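3. Materials and Method

3.1 Choice of cup

Research on takeout drinks has a long habit of ignoring the cup. Studies of how fast people drink, how much they leave behind, and how often they regret the large size usually treat the container as a constant, like gravity. Our earlier survey in the town of Palell gave us reason to doubt this. Of the 55 cafe customers who returned a usable form, 14 used the space for comments to complain about the cup, although we had asked only about the tea.

We therefore limited the present study to plastic cups (Figure 2) and left paper, glass, and the souvenir mug to braver authors. Cups were bought in a single batch from Redent, a catering wholesaler, whose catalog describes them as "suitable for most occasions." We did not test this claim. All cups came from one sleeve size, and any that arrived cracked were set aside before the first session.

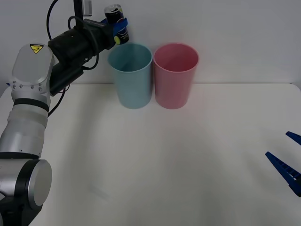

Figure 2. Two plastic cups standing side by side on a white tabletop.

3.2 Participants and sessions

Participants were recruited in April through a notice at the Burnumel public library, where it hung between a lost cat and a course in beginner's accordion. We enrolled 45 adults. Five withdrew on learning that the tea would be unsweetened, leaving 40 for analysis. The accordion course, we understand, did better.

Each participant attended two sessions a week apart. In one session the tea was poured to a line near the rim; in the other, the same volume was served in a larger cup, so that it looked like less. The order was assigned by coin toss. Participants were told that we were interested in their opinions of a magazine, and were given a magazine. Several had strong opinions of it, which we recorded out of politeness and do not report.

3.3 Measures

The main measure was the weight of tea left after 14 minutes. We also asked each participant to judge, on the Raptis scale, how generous the serving had been. The scale runs from "mean" to "lavish" and was designed for hotel breakfasts, but its wording carried over with only one change, the removal of the item on sausages.

Weighing was done out of sight of the participants. In a pilot run we had weighed the cups at the table, and people began finishing their tea as soon as they saw the scale. Pilot data were discarded, along with the tea.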